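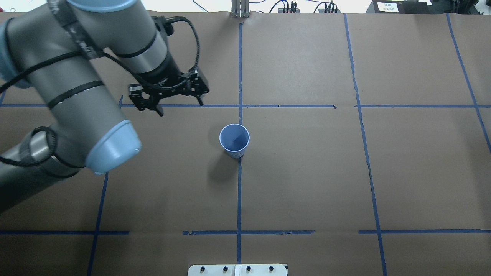 Deltholm Repair and Reuse Library: Progress Report to the Poirier Fund

Reporting period: second half of the grant year
Prepared by: Thérèse Dhillon, project lead

Summary

The library has been open to the public for the whole of this period. Members borrowed household and garden tools 2,055 times, and 381 households now hold a membership. Spending is within the approved budget except for insurance, which is covered below. We are behind on the neighborhood drop-off points and ask for a change to that part of the plan.

Lending

Demand followed the seasons more closely than we planned for. Hedge trimmers, pressure washers and the two wallpaper steamers had waiting lists for most of the summer. Carpet cleaners picked up in the fall and have stayed busy. Some items we were advised to buy have hardly moved, including the tile cutter and the large tent. We will keep the tile cutter, as the few people who borrow it would otherwise have to rent one, and we plan to sell the tent.

The standard loan is still one week. We tried letting members renew online without limit and stopped after a month, when several drills stayed out the entire time. Members can now renew once if there is no one waiting. Late returns dropped after that and the desk gets fewer complaints.

The catalog runs on Zollomus, which we moved to from spreadsheets at the start of the period. The move took longer than expected. Item histories came across without their repair notes, and these had to be typed in again by hand. Reservations work well. The reminder emails go out at 6 a.m., and members have asked for a later time. We have not found a setting for this and have written to the supplier.

Repair sessions

Repair sessions are held on Friday evenings. Lamps, vacuum cleaners and sewing machines make up most of what people bring. We turn away microwaves for safety reasons and have put this on the sign at the door, though people still arrive with them.

We had planned to offer clothing repair at every session. We have two people who can teach it and neither can come each week, so it now runs every other session and is listed that way on the calendar.

Space and storage

We now have the use of the back room as well as the front one. The shelving has been put up and bolted to the wall. Long-handled tools hang by type, and small tools are kept in lidded bins with a printed contents list inside each lid. Checking a returned kit against the list has cut down on missing drill bits and sander pads.

Marking out comes next, so that returns, items waiting for inspection and items ready to lend each have their own area. 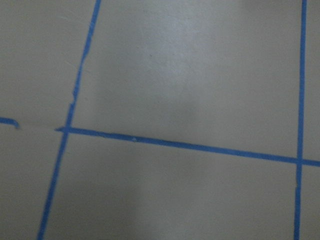

We would like this finished before the spring rush, when returns tend to come in all at once on the same morning. The inspection area needs to be close to an outlet so that power tools can be tested before they go back on the shelf. Extension cords are a trip hazard in the current layout, and the landlord has agreed to add a double outlet on the north wall at his own cost.

Neighborhood drop-off points

The original plan called for 5 drop-off points where members could return tools without coming to the main site. One is open, at the Dendden branch office, and it works well for hand tools. Talks with the other sites stalled over storage and over who would be responsible for gasoline-powered equipment left on their property. We no longer think the full number is realistic this year.

We propose to open one more point, on the east side, and to use the remaining money for a delivery run twice a month for members who do not drive. We have spoken with members at the desk about this and most preferred it. A revised budget for this line is attached.

Budget

Tool purchases came in under plan because of donations. Insurance came in over plan. The insurer reclassified chainsaws and log splitters partway through the year and raised the premium. We have stopped lending log splitters and moved part of the tool purchase savings to cover the difference, as the grant terms allow. We expect the same premium next year and have built it into the renewal request.

Membership fees were raised slightly in January. A reduced rate is available on request, without paperwork, and we have kept it as it was.

Plans for the next period

Finish the back room layout and move inspection there.
Open the east side drop-off point, if the change is approved.
Start the delivery run with a three-month trial.
Replace the older of the two carpet cleaners, which has been repaired twice.
Write a short safety sheet for each power tool, to go out with the loan.

We need a decision on the drop-off change before we can sign with the east side site. Receipts and the full lending figures by category are in the attached file.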